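Bench notes: crimping, lacing and labelling your own leads

Odds and ends from the workshop, mostly wiring. Added to when I remember. Newest stuff is not at the top, sorry, it goes wherever it fits.

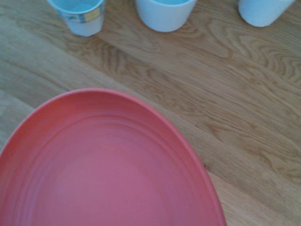
Right, crimping. Most of the bad leads I get handed are bad at the crimp. Strip length first. Hold the terminal against the wire and mark it with a thumbnail, then strip. Bare copper should just peek out past the barrel, a millimetre or so. Insulation stops in the gap between the two sets of wings. If the insulation is under the front wings you've crimped plastic and it'll come back to haunt you.

Don't twist the strands hard before they go in. Light twist, enough to keep them together. Lost a strand or two in the stripper? Cut it off and start again. Leave yourself spare length so you can.

Pull test every one. Firm steady tug, no jerking. I do it straight after crimping, before heatshrink, because after heatshrink you won't want to know.

Tools. The cheap pliers with the three coloured dots are fine for insulated terminals if you're gentle. For open barrel ones get a proper ratchet pair. Mine are Urkeo, had them years, the jaws swap over with one hex screw. Keep the spare jaws in a labelled bag. Mine weren't and I spent an evening crimping with the wrong set.

Soldering a crimp. Don't. Solder creeps up the strands and goes stiff, then the wire snaps just behind it the first time it gets shaken about. Heidrun Stöckli wrote in to say she's done it on her boat for years with no bother — fine, but hers are clamped down close behind the terminal. Yours probably aren't.

Working out lengths

Use string. Run it where the lead is going to go, round every corner, tape it as you go. Take it off, lay it flat, add a bit at each end for remaking. My van lead came to 265 cm on string and I'd guessed two metres off the drawing. Would of been a long afternoon.

Corners eat more than you think. So do connectors, if the wires need to fan out behind them. Outer wires of the bundle want to be slightly longer than the inner ones where it bends.

Board and nails

Scrap of ply, draw the run on it full size, panel pins at each branch. Slip a bit of sleeving over the pins so they don't nick anything. Lay wires one at a time, longest first. Tie loosely, check, then tie properly. If you're making two the same, leave the board set up till the second one is tested. I never do and always regret it.

For a branch coming off at 90 degrees, tie on all three sides of the join. Otherwise it wanders.

Lacing v. cable ties

Waxed lacing cord looks old fashioned but it's slim and there's no sharp end to rip your knuckles on. Clove hitch, then a reef knot on top, trim. Needs practise. Ties are quicker. If you use ties: snug, should still just slide with a push, and cut the tail flush with proper flush cutters. Side cutters leave a little blade sticking out. Nail clippers do it at a pinch.

Heatshrink

Slide it on BEFORE the connector. Writing that in capitals for my own benefit. Push it well down the wire away from the heat until you need it. Start in the middle and work outwards so the air gets out. The glue lined sort is worth it anywhere damp — engine bay, shed, garden lights. Skundov do a mixed box that's decent, though you run out of the small black first and end up with a lot of yellow.

Labels

Label both ends before you bundle anything. Masking tape and biro for the temporary ones, they drop off eventually. For keeps, print or write on white tape, wrap it round and put clear heatshrink over the top. Evaristo Meléndez uses numbered sleeves and a notebook, and I've come round to it. Number on the wire, the story in the book.

Testing

Meter on beep. End to end for each wire, then each wire against its neighbours. Wiggle the lead while it's beeping, especially at the connectors. If the beep stutters it's a bad crimp or a pin not clicked home. Push the pins from the front with a matchstick, a loose one will slide back out.

Battery off before anything gets plugged in. Fuse near the battery end, sized for the thinnest wire in the run. Not for the kit on the end of it.

Storing spares

Coil loosely, one velcro strap, hang on a peg. Don't wrap them round your elbow, puts a twist in every turn. Offcuts over a hand's length go in the jar, anything shorter in the scrap tin.

To add: grommets, and that trick with washing up liquid for pulling through tight conduit (wipe it off after, it gets sticky). Will do the connector pin removal bit in February when I've got the van apart again.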